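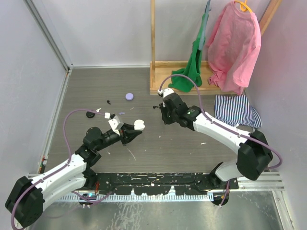
Part-time bookkeeper, Brerkby

Lodance runs dance classes for adults and children in Brerkby and Åberg. We are looking for a part-time bookkeeper to take over from Eilif Isaksson, who is retiring in February after 13 years with us.

The job is three mornings a week, four hours each morning. You can pick the mornings, but one of them has to fall in the last week of the month when we run payroll. Most of the work is done at our Brerkby office. Once a month you will need to go to Åberg to collect receipts and go over the class register with the teachers there.

What you will do:
Enter invoices and class fees
Match bank statements at the end of each month
Run payroll for our teachers and front desk staff
Send reminders for late payments
Get the books ready for the outside accountant once a year

We keep our accounts in Urkance. If you have not used it before, that is fine - Eilif will be here for your first month and will show you how we have it set up. We had 2,741 class bookings last year and nearly all of them were paid online, so there is very little cash to handle.

You should have at least two years of bookkeeping experience and be comfortable with spreadsheets. You will also be on the phone with parents and students about their accounts, so a patient manner helps. No dance experience needed.

Pay depends on experience and will be discussed at the interview. Mileage to Åberg is covered, and staff can take one evening class per term for free.

To apply, send a resume and a short letter to the Brerkby office, or drop them off at the front desk before 6 p.m. Please include the names of two references. Interviews will be held in Brerkby and take about 45 minutes.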